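Home Archive Workshop Kitchen About Contact

Drinks cans, slatted trays and the bottom shelf

The store cupboard under our stairs has one awkward shelf, the bottom one, and for two years it has held drinks cans in whatever packaging they came home in. Cardboard sleeves go soft at the base. Shrink wrap holds moisture against the metal, and once it has been torn open at one end the remaining cans roll out when the door is pulled. In December I cleared the whole shelf and started again with trays. These are my notes on what I tried, with the measurements left out where they only apply to my cupboard.

The load first. A 330 ml can of fizzy drink weighs a little under 350 g full. A dozen on a tray is therefore over 4 kg before the tray itself is counted, which is fine for a person to lift but more than a glued joint likes if it is lifted by one edge. The shelf is chipboard on metal brackets and had already bowed slightly in the middle. I turned it over and added a batten along the front. It has stayed flat since.

I looked at three types of tray.

The first was a moulded plastic one from Bultik. It is rigid, wipes clean and stacks properly. The fault is the raised lip, which is high enough that the front row has to be lifted over it, and the base is solid, so a leaking can sits in its own puddle and so do its neighbours. I had one can fail at the seam last summer and the sugar had dried to a varnish by the time I found it. I kept the Bultik tray for bottles of cleaning fluid, where a solid base is what you want.

The second was a wire basket. Drainage is perfect. Cans, however, have a narrow standing rim, and on open wire that rim drops between the rods at one side and the can leans. Two leaning cans will hold each other up. Take one away and the other goes over. A sheet of card in the bottom fixes the lean and removes the drainage.

The third was a slatted wooden tray, sold by Tradex as a drying rack for seed pots. I have settled on these. The gaps between the slats need to be clearly narrower than the rim of the can, and the slats need to be level with each other, which on cheap ones they are not. Test with an empty can before buying if the shop will let you. An empty is a harsher test than a full one as it has no weight to settle it. Push it sideways with one finger, across the slats and then along them. If it catches on an edge going across, the slat is proud and wants sanding.

Mine needed 50 strokes or so with medium paper on a cork block, followed by a wipe with a damp cloth. I did not varnish them. Finish makes the surface slippery and the cans creep forward each time the door is shut.

Loading order matters more than I expected. Fill from the back, and work forward one row at a time. If you start at the front you reach over standing cans to place the rest, and a sleeve cuff will take one down sooner or later. It also means the older cans need moving forward before the new ones go in behind. I do this on a Friday after the shopping, and it takes the time the kettle takes.

Do the loading on a table at waist height and then carry the tray to the shelf. Kneeling at the cupboard with a torch is slower and you cannot see whether a can is sitting square. Keep any cans that are not going on the tray well out to one side of the table, and keep opened ones away from full ones altogether. A part-loaded tray should be filled up or left where it is — with all the weight at one end it will tip when you lift it from the middle.
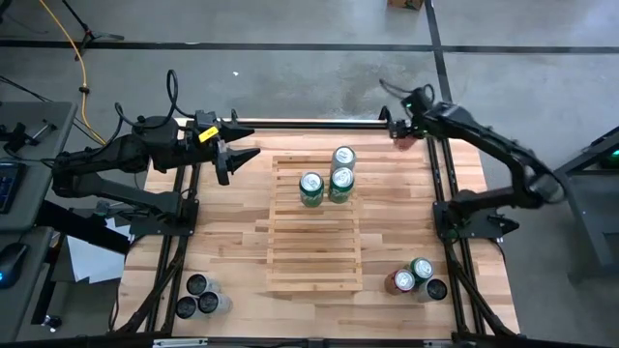
Ramalho wrote to say that all this is sound for full cans but that I have ignored the slats' direction. Run them left to right, the message went on, and a can pulled forward bumps over every gap. Run them front to back and it slides along the grain with nothing to catch on.

I tried it both ways with the same tray and the point is a fair one. Front to back is smoother. The drawback is that nothing slows the cans when the tray is tilted, and carrying it through a doorway involves some tilt unless your arms are level, which mine are not. I have gone for left to right on the tray that gets moved and front to back on the one that stays put. If your tray is square you can choose on the day. Mine are oblong and only fit the shelf one way round, so the second tray had to come from a different supplier. Momcombe do one with the slats running the short way, slightly thicker than the Tradex ones and better sanded.

Empties are a separate matter. They go in a crate by the back door, rinsed and upside down to drain. I used to stand them at the end of the worktop until there were enough to be worth taking out, and the sticky rings they left took more cleaning than the cans did.

Still to do: a label strip for the front edge of each tray, and a stop at the back of the shelf so the tray cannot be pushed against the pipe. A length of the leftover batten should do for the stop. I will drill it before fixing, as the chipboard has split on me once already.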